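To: Residents' and Tenants' Mailing List
From: Orestis Tzavaras, Building Services
Date: 02/07/2024
Subject: Re: Items left on tables in the shared rooms (ref. 3624)

Dear all,

Thank you to those who replied to the notice on shared tables. One reply raised points which other tenants may also wish to have answered, and it is quoted here with the sender's agreement.

> We share the second-floor room with Flonus and generally find it in good order.
> Our difficulty is with small things. Plates go back to the kitchen
> eventually, but chargers stay where they were put down, and we do not like
> to move them in case the owner is coming back. Could the office say
> how long we should wait, and where such items should go?
> Could it also confirm whether the blue plates belong to the building
> or to one of the firms?
>
> Reception, Dandar
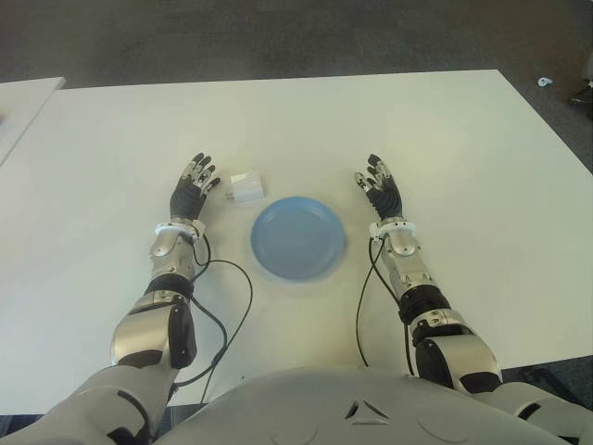

Crockery in the shared kitchens is the property of the building and may be used by any tenant. It should be returned to the kitchen after use, washed and put back in the cupboard. The blue plates are included in this. A plate left on a table with nothing on it, beside a plug-in charger with no cord, is typical of what is reported to this office, and the two should be dealt with separately. The plate may be taken back by anyone. The charger should be left for 30 minutes after the end of the booking and then handed in at the ground-floor desk.

Adapters handed in are labelled with the room and kept until the end of July. Those not collected by then will be sent for recycling. Tenants are asked to mark their own chargers with the name of the firm, as many of those now at the desk are of the same pattern and cannot be told apart.

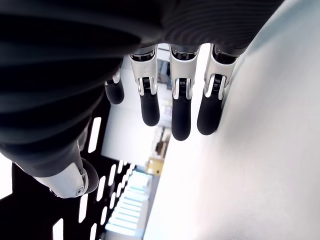
The same arrangement applies to cables, adapters for foreign sockets and any other small electrical item. Mugs and cutlery are to be treated in the same way as plates. Food containers brought from home remain the responsibility of their owners and will not be stored at the desk.

Trajkovski and Datari have asked whether items may be left out between two bookings made by the same firm. This is permitted where the bookings follow one another directly on the same day. In all other cases the table should be cleared.

Questions may be sent to this office, quoting the reference above.

Yours faithfully,

Orestis Tzavaras
Building Services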